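Enchufar y desenchufar con pinza: trucos de taller que salen de las pruebas

Notas rápidas de Mafalda Godinho. Las voy ampliando cuando puedo.

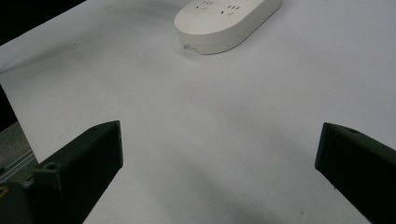 Lo primero, el método, que me lo preguntáis mucho. Una persona coge la pinza de mano y hace la tarea tal cual, enchufar, desenchufar, apartar el cable. Se graba desde la pinza. Luego el brazo aprende de esas grabaciones. Nada de programar trayectorias a mano. En esta tanda fueron 232 demostraciones buenas, todas de regleta y clavija, sin tensión. Repito: sin tensión. La regleta no se conecta a la pared en ningún momento, ni para probar "un segundito".

Lo que sigue son trucos. Unos valen para quien monta esto en su taller y otros para cualquiera que pelee con una regleta en la cocina.

Fondo

Blanco, mate, liso. Papel grande de rollo o un mantel viejo bien planchado. El papel brillante fatal, refleja la lámpara y el modelo se va detrás del reflejo. Arrugas suaves, sin problema. Pliegues marcados, fuera, dan una línea de sombra que parece un cable.

Regleta blanca sobre fondo blanco: lo difícil. Empezamos con fondo gris porque era más cómodo y en la mesa gris iba de maravilla, en cualquier otra no. Matilde Bastos insistió en meter lo difícil desde el principio y tenía razón. Si tienes poco tiempo, graba más en blanco sobre blanco que en lo fácil.

Limpieza antes de cada tanda. Pasar un trapo seco, soplar las motas. No por manía, una miga pegada a la base levanta la regleta y ya no asienta igual.

Luz

Desde arriba y difusa. Un flexo de lado deja los agujeros del enchufe negros por un lado y lavados por el otro. Si solo tienes flexo, apúntalo al techo. Por la tarde baja la persiana, el sol se mueve y entre la primera toma y la última parece otra habitación.

Sujetar la regleta

Esto sirve en casa también. Al tirar de la clavija se viene la regleta entera detrás. Masilla adhesiva en las dos puntas, bolitas pequeñas, apretar y esperar 10 minutos. Cinta de doble cara no, deja pegote y luego a rascar con alcohol. Si la regleta tiene orificios para colgar, dos tornillos a una tabla y olvidado.

Ojo: con la regleta fija los resultados suben, claro, pero el brazo no aprende a corregir cuando se mueve. Nosotros dejamos 25 demostraciones con la regleta suelta a propósito. Pocas. Ahora metería el doble.

La mano

- Empezar siempre desde lejos, con la pinza abierta y la regleta a la vista. Las tomas que arrancan ya encima del enchufe no enseñan a llegar.
- Despacio en los últimos centímetros. Antes da igual.
- Parar un momento delante del agujero, alinear, empujar. Sin parada el modelo copia el empujón y se salta la alineación.
- Desenchufar: agarrar el cuerpo de la clavija, NUNCA el cable. En casa lo mismo, que el cable tirado acaba pelado por dentro.
- Si se atasca, balanceo corto a los lados. Nada de girar.
- Toma mala, se borra en el momento. Luego no te acuerdas de cual era.

Joni Väisänen graba con la izquierda siendo diestro, dice que así va más lento y le salen más limpias. Yo lo probé y tiré la regleta al suelo. Cada uno con lo suyo.

Dedos de la pinza

Repasar los tornillos antes de empezar, se aflojan con el uso y no lo notas hasta que la punta baila. Una gota de fijador flojo, del que se quita con llave normal. Para que no resbale la clavija, un trocito de goma fina en la cara interior, recortada al ras. Si sobresale engancha. Cambiarla cuando brille.

Qué salió

Con la regleta fija y fondo blanco, bastante bien, el brazo llega y mete la clavija casi siempre a la primera. Con la regleta suelta falla más, sobre todo en el enchufe del extremo. Se va de lado, empuja, la regleta gira y ahí se queda el pobre. Lo que más ayudó, con diferencia, fue la parada delante del agujero. Quitamos esas tomas del entrenamiento para comprobarlo y se notó muchísimo.

Lo que no ayudó: limpiar los bordes de la imagen. Recortamos todo lo que quedaba fuera del papel pensando que distraía y quedó igual. Dos tardes perdidas. No lo hagais.

Suelto, por apuntarlo

Guardar las clavijas de prueba en una caja aparte, marcadas con rotulador. Una con la pata doblada se coló y nos estropeó media tanda.

Etiquetar cada grabación con fondo y luz. Ermelinda Henriques usa un cuaderno de los de cocina, con manchas y todo, y encuentra las cosas antes que yo en la hoja de cálculo.

Pendiente para diciembre: regleta negra sobre fondo negro, y clavijas planas, que resbalan más. Si alguien ya lo a probado que escriba.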